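Korkerwood Repair and Reuse Project
Progress report to the Rilley Fund
March 13, 2020

Hello Caroline,

Second report, and a cheerier one than the last! You asked me to keep it short and say plainly where the money has gone, so I'll try.

The big news is that we're in. The lease on the old shoe shop in Hiltville was signed at last, after three drafts and a long argument over who pays for the guttering (the landlord does, thank goodness). Zihan Pan had the front room painted within the week, and Coralie Nepia has the sewing machines set up by the window where the light is best.

We now open two afternoons a week. Mending clothes is still the most popular by miles, then lamps and toasters, then chairs. I'd hoped for more bikes, but the stand only arrived lately and we haven't put the word out yet — that's on my list.

Of the 4,000 pounds in this round, most went on the deposit and the electrical safety tester, which was dearer than I'd budgeted for. Guangming Yuan found us a second-hand workbench and that clawed a fair bit back. The full sheet is attached, with receipts, apart from the one for the paint, which I'm still chasing.
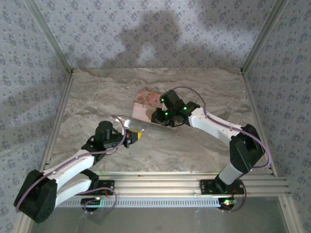 Two robot arms at work around a pinkish printed box, with floral wallpaper behind.

Now the things that haven't gone so well. The evening class in Tan was meant to start this term and hasn't. The hall wanted a longer booking than we could promise, and by the time we'd haggled they had let the slot to a choir. Zihan Hao is talking to the library instead and they sound keen, so I'd like to move that part of the grant to June if you're happy with that.

We're also short of people who can solder. Coralie has offered to train up three of our regulars, and I'd like to pay her properly for it out of the training line. Could you let me know if that's allowed?

Do come and see us when you can. The kettle works, the heating mostly does, and there's a box of odd buttons you're welcome to rummage through.

All the best from everyone at Korkerwood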